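Probé el cuaderno Fendel para después de una ruptura (y aquí sigo, escribiendo) 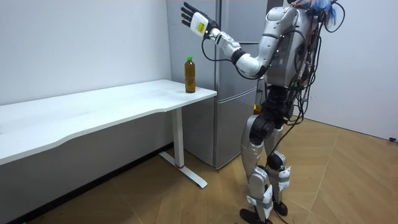

Número 168

Me lo regaló mi hermana en marzo, sin tarjeta y con cara de «tú verás». Se llama Fendel, lo edita Wulevia y es un cuaderno guiado de 200 páginas para gente que acaba de salir de una relación complicada. Yo soy de las que compran cuadernos y los dejan en la página tres, así que iba con pocas ganas, lo confieso.

Pues me ha gustado bastante. Trae 70 ejercicios cortos y la mayoría se hacen en lo que tardas en tomarte un café. El que más me removió fue el de escribir las excusas que ponías por la otra persona delante de tus amigos. Llené la hoja y seguí por detrás – y luego llamé a dos amigas para pedirles perdón por los plantones.

Lo que menos me convence es la parte central, la de las citas nuevas. Va con muchísima prisa! Vienes de repasar discusiones y de pronto te preguntan cómo sería tu cena ideal con alguien. Me la salté entera y volví un mes después, ya con otro humor.

El papel es bueno, aguanta la pluma sin traspasar, y la goma de cierre todavía no se ha dado de sí. La letra de las instrucciones, en cambio, es enana y gris clarito (de noche, en la cama, imposible).

Antes había usado el de Mukdale, que tiene 100 páginas y es más de frases bonitas que de preguntas. Para regalar queda mejor, pero a mí me duró una tarde. Fendel te hace trabajar.

Le pongo un ocho. Si estás en plena bronca con tu ex, espera unas semanas antes de abrirlo, y sáltate el capítulo cinco sin ninguna culpa.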